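Norkcombe Evening Workshop - Course Handout 7
Small Tools and the Bench They Live On
Tutor: Přemysl Jelínek

Read before Sunday. Bring one small screwdriver from home, however bad.

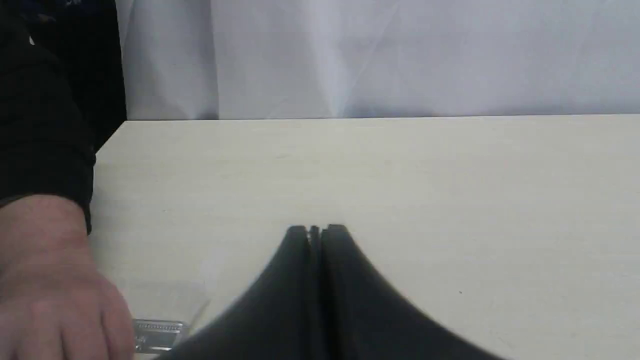
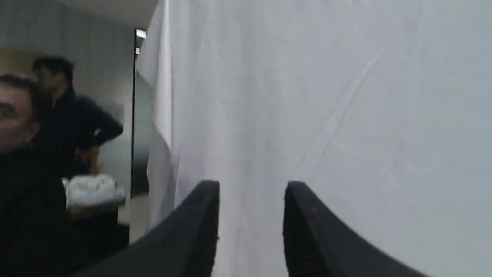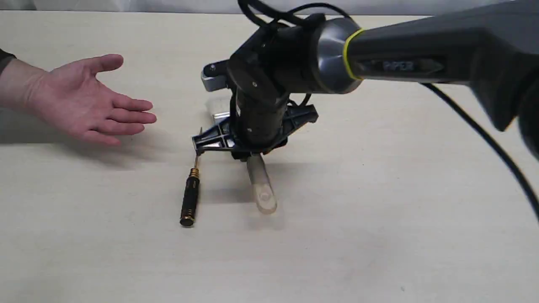
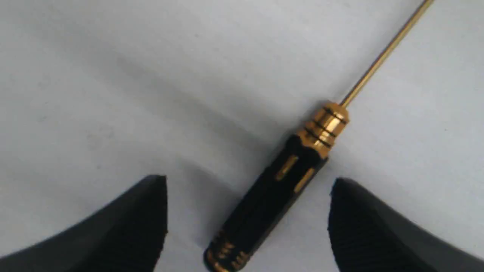 NOTES ON THE BENCH AND THE DRIVER

1. The surface. Catalogs tell you to buy a mat. I'm not convinced. A plain pale tabletop shows up a dark speck well enough, and a speck may be a crumb or a screw. Check before you wipe.

2. The backdrop. White cloth behind a table is supposed to cut distraction. Maybe. Ours creases, and I have yet to see a creased sheet improve anyone's work.

3. The driver. Black handle, gold collar with three dark grooves, thin gold shaft. Very handsome. Gold color tells you nothing about the steel, and the tip is the part that matters - look at it under a lens before you believe the finish. Long flutes in a handle do help the fingers.

4. Sets. The Urban list offers 42 bits and the Foltow list 60. In 24 years of repairs I have worn out the same few sizes. Buy those singly.

5. Hands. Keep the free hand flat on the table or well clear of the work. "Steadying" a part with your fingertips in front of the blade is how people get stabbed.

For next time: try your driver in three different screws and write down where it slips. The Stivside reading is optional, and I would skip the chapter on magnetizers.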